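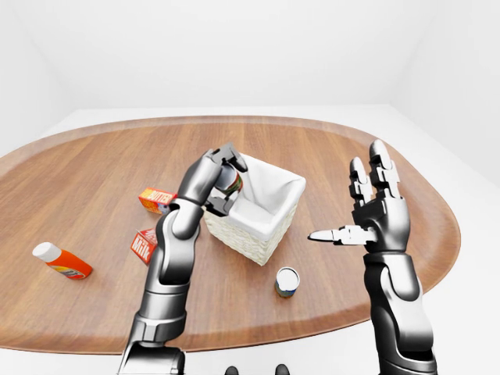
Money first. Going for June order round and the spend sheet still has a hole where "hands" should be. Sim packing task is the only evidence we've got for what to buy so am using it as the yardstick — can, basket, lid height, reach. Left hand curls round the small can fine and gets it up over the basket rim with the fingers wrapped. Right hand just held open off to the side. So the question for the budget is whether we pay for two full hands or one hand plus something cheap, and I don't think the pack-the-basket job on its own makes the case for two.

What's on the list so far:

Fetdale arms, pair. Quote is in, good till end of month, does NOT include mounting plate or the power lead (asked twice).
Fingered hand, one or two. Naidu only, no second supplier. Lead time is the worry, they said 30 working days then went quiet.
Plain two-finger gripper, Pimwood. 633 each ex VAT. Spare pads 52 a set, want two sets.
Table. Sim one is oval with a raised rim, real one will be whatever is in stores. Rim matters for the forearm clearance so measure before ordering the stand!!
Groceries. Petty cash.

Contingency line is 2000 and has to cover delivery, plate, leads, and whatever we forgot. Tight. Would rather drop the second fingered hand than eat into it.

Things to check in sim before signing anything:
- butter box lying flat, can the Pimwood fingers get under it or do they just shove it
- milk on its side, where to grip
- orange bottle is a long way over to the left, is it in reach of the Fetdale arm at quoted length or do we need the longer forearm (seperate price, not quoted yet)
- liner. Soft cloth in the basket, fingers may snag. No idea how well sim treats this, not well I suspect

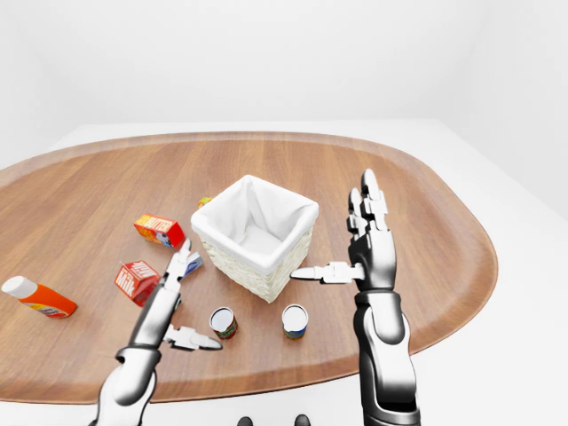 Plulthorpe, June

Mixed setup, which is where I'd like the money to go. Two-finger gripper on the left, fingered hand on the right with the thumb close in to the basket. Opening looks generous next to the cans and cartons. Want the real figure off the Pimwood data sheet, the sim model may have been scaled by someone at some point, file notes don't say.

Cost difference between this and two Naidu hands pays for the pads, the plate and most of the delivery. Also one less thing on the long lead time. Against: two different controllers, two lots of spares, and teh wrist adaptor for the gripper is a made part. Workshop can probaly do it if we give them a drawing by the start of next month.

Cans in front of the basket are the awkward ones for me. Right forearm comes up close by them, want to see a full run with them left in that spot before we fix the stand position. Bolting down twice = new plate.

To do
Chase Naidu for a date in writing
Longer forearm price from Fetdale, and ask if the pair can be split over two invoices
Adaptor sketch
Move hand no. 2 to the "next year" tab, don't delete it
Reach check on the bottle, both forearm lengths

4.15pm — Fetdale rang back, plate is extra, lead is included after all. Longer forearm price to follow by email. Sheet updated, contingency untouched for now.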